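# Folding with two arms: results gallery

*Project Jibrin, Zordale workshop. Page updated 17 August 2019.*

On this page we collect material from our study of garment folding with two robot arms. The written report is longer and has all the tables. This page is for visitors who want to know what the method does and how we judged it.

The question was simple to ask. If a person guides both arms through many folds, how many of these recordings does the robot need before it can fold a new garment by itself? We recorded 1,187 folds. After we removed the ones with a lost signal or a wrong start position, we kept 1,000 for training.

## The method in short

The controller, which we call Rollitz, receives the camera view and the joint angles of both arms. From these it predicts a short piece of motion for the two arms together. We tried before to train one controller for each arm, and the arms often waited for each other without end. With one common controller this problem became rare.

A fold is counted as good when the edges meet within the limit we set and the garment stays inside the work area. Two members of the group gave the score separately. When they did not agree, the fold was counted as failed. This is strict, but it made the comparison with the older Hedico controller more fair.

## The test folds

For the final test we made 140 trials with garments that were not used in training. Rollitz failed in 29 of them. Most failures came in the second fold, when one side already has several layers and the fingers take only the upper one.

White garments gave us a special difficulty. Under strong light the folds have very little shading, and the position of an edge is not easy to find, even for a person who looks at the recording.

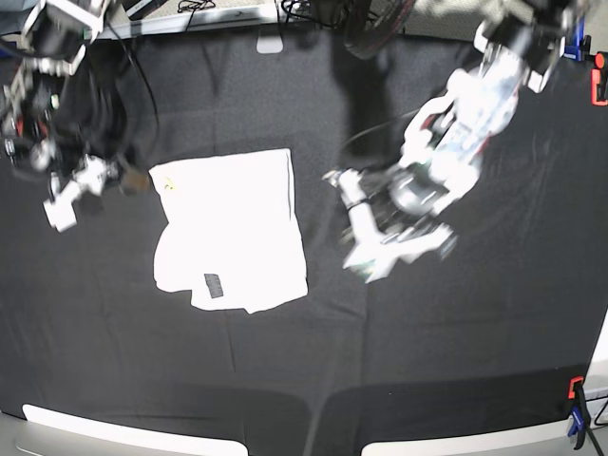
For this reason we also compared two ways to prepare the camera view. In the first, the brightness was left as it came. In the second, it was reduced before training and before each test. The second way gave better edge positions on white fabric and made no clear difference on darker fabric, so we kept it for all later work.

## What is still open

The arms release the garment too fast in some trials, and a corner that was well placed moves again. We are now recording slower releases for this part only. Thick fabric is also not solved. The next set of results will be added to this page in December, together with the scoring sheet, which several readers have asked for.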